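Gratbridge Library Readers' Forum
Board: Fiction > Fantasy and Romance
Topic: Length limit for the winter anthology

Posted by Moderator_GRF
Members are advised that the reading list for the winter session is under review. The proposal before the group is that we adopt Bonix, the collection of linked novellas set in the drowned city of Flulham, in place of a single full-length novel. Members are asked to state a preference and to give grounds for it. Comments on the cover should be kept to the separate topic.

Posted by quillandthorn
I wish to record my support. The opening novella, in which the river warden is bound to a shapeshifter she has sworn to arrest, is complete in itself and would serve a first meeting well. The second is weaker, but it may be read quickly.

Posted by marsh_reader
I must respectfully disagree. A novella does not allow enough room for both a courtship and a working system of magic. In the second story the Gronow family curse is introduced, explained and lifted within three chapters. The lovers have barely spoken by that point. Our group has always preferred a slow attachment, and I see no reason to depart from that practice.

Posted by quillandthorn
With respect to marsh_reader, the May session was given over to a novel of more than 500 pages, and several members did not finish it. I refer to the attendance sheet.

Posted by marsh_reader
The attendance sheet records attendance. It does not record who had finished the book.
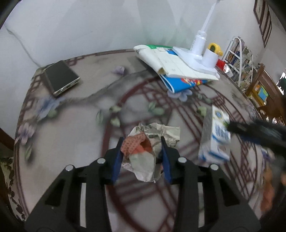

Posted by Heledd Penry, Session Convenor | 8/11/26

I have read the exchange above and would ask that both members confine themselves to the proposal. For the guidance of others, the position is as follows. The library can supply copies of Bonix through the usual loan arrangement. Members who prefer the large-print edition should apply at the desk, as it is held at the other branch. If the collection is adopted, it will be divided over 2 meetings, with the closing novella held for the second.

Members should also note that the closing novella contains scenes of an adult nature. These were raised with me in writing, and I am satisfied that they fall within the terms of the group.

Posted by tallow_lane
May I ask whether the stories must be read in order? I began with the closing novella and followed it without difficulty, except for the matter of the bell.

Posted by quillandthorn
The bell is explained in the first story -- the warden's mother cast it. I would advise reading in order.

Posted by marsh_reader
I maintain my objection but will not press it to a vote. I would ask only that the spring list include a full-length work, and that it be one in which the hero is not a wolf. We have had a good many wolves.

Posted by tallow_lane
I would support that request, with an exception for foxes.

Posted by Moderator_GRF
The request for a full-length work has been added to the spring list for consideration. Requests about particular animals should be sent to the Session Convenor. This topic will remain open for further statements of preference.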